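Fladen fingertip kit, second month

I said in July that I would write up the Fladen kit once it had some use on it. It has now done 3000 closes on my two-finger gripper, so I have an opinion.

What you get for $131 is a set of fingertip pads, a roll of adhesive wrap, a spacer gauge and access to the Fladen setup tool, which runs in a browser and writes a small config file. The pads come in 2 grades. Stergiou, the shop I ordered from, lists them as soft and firm and says nothing else about them. I measured the soft grade at slightly thicker than the firm, enough that you need to redo the close offset when you swap.

Fitting took me 14 minutes per finger the first time. The instructions want the wrap started at the tip and wound down toward the body. I got fewer folds going the other way. Folds on the outside face don't matter. Folds on the inside face do, as they shift the pad and the tips stop meeting square.

My test work is picking up small light debris from a hard tabletop: crumbs, slivers, bits of plant matter. It's a poor match for the bare fingers, which are made for boxes and bottles. Position error that you would never see on a bottle is larger than the whole object.

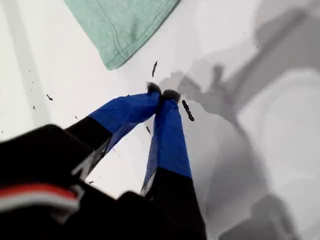
Tips nearly closed, blue wrap on both fingers, small dark debris on the white top.

Results with the soft grade: long pieces are fine if the fingers come in across them. Specks are hit or miss. The pad gives a little before the motor current rises, so the grip threshold in the default config is too high and the controller reports an empty close on anything thin. I lowered it until the false empties stopped, then backed off one step. The firm grade works with the default threshold but drops more.

Shadow is a separate problem and I don't blame Fladen for it. With one strong lamp the arm shades the area right beside the tips, and my detector loses dark objects there. A second lamp on the other side is on the list.

Complaints. The setup tool forgets the close offset if you rename the profile. The wrap creases if you look at it wrong. Replacement pads are sold only with another roll of wrap - I now own a lot of wrap.

I also tried the Pletance tips last year. They are molded in one piece, so there is no winding, and they hold alignment better. They are also harder at the end, and I had no luck with crumbs. For parts handling I would still pick Pletance. For small debris I'm keeping the Fladen pads on, soft grade, with the lower threshold.

Config file goes up Friday, once I've taken my network settings out of it.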